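Robot club, week whatever. Posting this from the bus so forgive the spelling.

So the sim arm. We're all still on the virtual one until the real one gets its new cable, and the task for the Condeletti round is picking up a book. One book, white table, that's it. Sounds like nothing. It's eaten my whole month.

Got the laptop in Khurana (the warm lab, finally) on Monday and set it going before anyone else was in. Our entry is called Lamow, don't ask, it lost a vote against something worse. The book is a Richard Bachman paperback, dark cover, orange strip under the name. I've looked at that cover more than I've looked at my coursework.

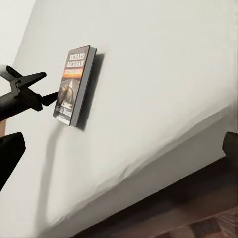 Anyway, the approach angle. We had the wrist coming in far too steep and I'd been blaming the lighting, then the physics, then the laptop. Was a minus sign. Two evenings gone on a minus sign. Fixed it, ran the whole batch again, 2600 tries overnight with the fan going like a hairdryer. 2267 counted as good by the Condeletti scoring, which is generous, but still!! Last month we were nowhere near.

Grip width next. The fingers are the bit I like best to watch, esp from the wrist camera. You get so close in that everything turns into stripes and you forget what you're looking at.

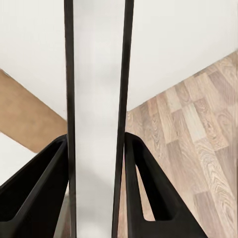

Wrist cam, both fingertips right up against the dark edges.

Plakholm lot are doing it with a much slower close and I think they might be right, annoyingly. Ours snaps shut. Going to try halving the speed and see what it does to the score. Also need to log the finger gap properly instead of me squinting at it and writing "ok ish" in the notebok. 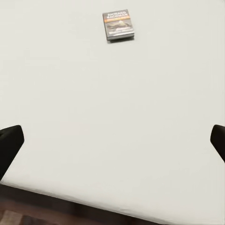

Other jobs before the next session: tidy the reset script, stop it saving every single picture (my disk is FULL), write the one page summary for the judges. I said I'd do the summary. Haven't started. Also somebody has my good HDMI lead, want it back please.

My stop. More when the slow close has run.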